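Print this page | E-mail this page

Unit 5 – Collecting demonstrations
Bernice Quaye

Reltier, the class policy, is trained only on what people show it. For the towel task we have 1,101 demonstrations, all made with the hand-held gripper. Of these, 141 were rejected on review, most for a late start or a missed grasp.

Each demonstration is one attempt. Start recording with the fingers open, pinch the cloth, lift, fold, release, stop. Move at a steady pace. Do not restart in the middle – save the attempt and mark it failed.

Change the position of the towel after every attempt. Groups do 15 per session.

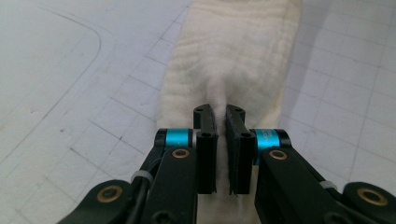
Failed attempts go in a separate folder and are not deleted. We will use them in the Hunt exercise in April. Read the Nilbridge notes on labeling before then.

Print | E-mail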